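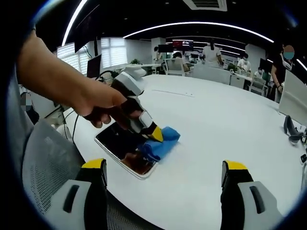 Reading the Mutska dues books: a thread

I finished indexing the dues books of the Mutska aid society in May. A few people asked how it was done and what's in them, so I'm putting it all in one place.

The society was set up by families who left Mutska and settled in Udari. Members paid in every month. In return they got a doctor's visit, a small loan if they needed one, and a burial plot. The usual arrangement for a hometown society.

Two books survive. They're in the Hauksdóttir Reading Room, in the same box as the plot map for the society's section of the Udari cemetery. If you go, ask for the box. The books aren't listed one by one in the catalog.

The first book covers the early members and is in Yiddish all the way through. The second starts in Yiddish and switches to English partway down a page. Same handwriting before and after.

There are 500 entries across both books. That is entries, not people. Someone who left and rejoined gets a new entry each time, and often a new spelling.

Each entry has five columns: name, home address, trade, who vouched for the member, and a column for remarks. The remarks column is blank more often than not.

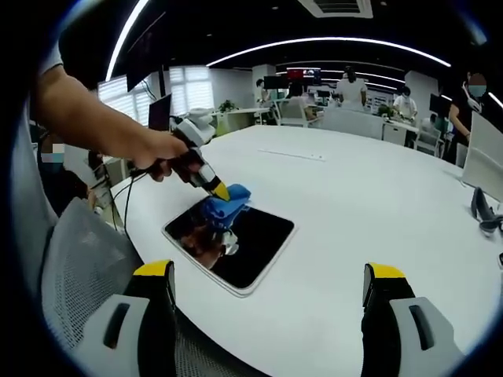 Blue cloth on the white table.

The column I'd tell anyone to read first is the one for who vouched. New members needed a voucher, and it was nearly always a relative or an in-law. The book doesn't say which.

For my own family it solved a question I'd had for years. My great-grandfather was vouched for by a man with a different last name, same street, same trade. I had him down as a neighbor.

The plot map puts the two of them side by side, and the gravestones give the same father's name in Hebrew. They were brothers. One shortened the name and the other swapped it for something else.

So that's the first tip. Take the voucher's name and look for his stone. The Hebrew line on the stone usually gives the father's name, and the father's name is what the dues book leaves out.

Second tip: check the wives. Widows were allowed to keep up the payments, and when they did, the clerk wrote a fresh entry under the widow's own first name. There are 26 of these. Several are the only paper trail I've found for that woman in Udari.

A widow's entry also gives you a rough date of death for the husband, in between his last payment and her first. It won't be exact. Some families fell behind and then paid up all at once.

Now the tool. I used Sudex for the index. It's plain and a bit slow, but it lets you keep the spelling as written in one field and your own reading in another, and it searches both.

Keep those two fields apart. I didn't at the start, and I had to go back and redo the first book. I'd been "fixing" names as I typed, and later I couldn't tell what was the clerk's and what was mine.

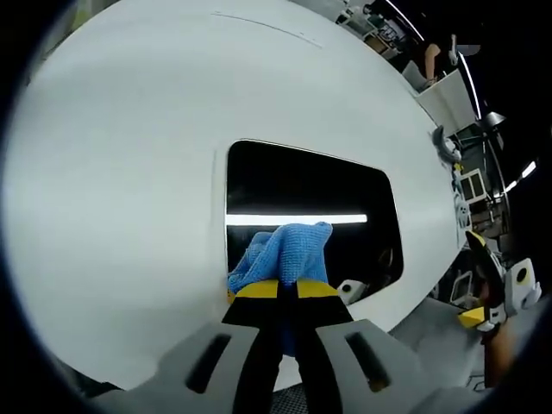

One reader asks whether the Yiddish names should be spelled the way the family spelled them later in English, so that descendants can find them.

My answer is to do both, in separate fields. The later spelling is a guess unless you have a document that ties the two together. I mark mine with a question mark until I have that document.

Same goes for place names. Mutska shows up in other records under several spellings, and some members wrote the district town as their birthplace on official forms. The dues books are stricter. You had to be from Mutska or married to someone who was.

That makes the books good evidence for where a family came from, even when the ship list and the naturalization papers disagree with each other.

Not perfect evidence, though. In the second book there are a few men with no voucher at all and the word "friend" in the remarks. I don't know if the rule was dropped or just bent. No minutes have turned up for those years.

About the remarks column. Mostly it says "paid," "moved," or "struck off." Struck off means the member stopped paying. It doesn't mean there was a quarrel or a scandal. I've seen that word copied into family trees with a whole story attached to it.

"Moved" is more useful. Sometimes the clerk added the name of the city, and in a couple of cases the name of another society there. If your person vanishes from Udari, look for that before you assume a death.

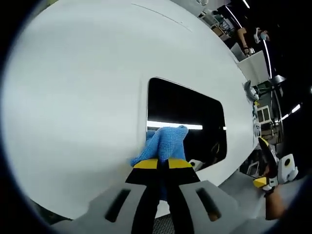 The addresses need some care too. The streets closest to the river were renumbered, so a change of house number may be no move at all. I found a city directory from before the change and one from after, and checked every address on those streets against both.

I also matched entries to the plot map. Most members with a plot in the section have a stone. The ones without are either children or people who died in the first few years, when markers were likely wood.

If your relative has a plot number and no stone, that doesn't mean the burial happened somewhere else. Walk the row and count from the nearest marked grave. The map is accurate in every row I've checked.

One more on the stones. Dates are by the Hebrew calendar, and a death after sundown belongs to the next Hebrew day. If your date is one day off from the death certificate, this is often why. I record both and leave them alone.

What the books won't give you: ages, birth dates, children's names, or anything on the women before they were widowed. For those you need the census and the marriage records. I've linked entries to those where I was sure.

The index is free to use. Write to me with a surname and I'll send the matching lines along with the page reference. Please tell me the town and the trade if you know them — there are a lot of tailors with the same first name.

If you think I've misread a name, say so, and send a photo of whatever you're comparing it to. I've already changed a few entries that way. The old reading stays in the notes so anyone can check it.

Next up is the loan register from the same box. It's in worse shape, and the first pages are stuck together, so the reading room wants to treat it before I can start. I'll add to this thread once I've seen it.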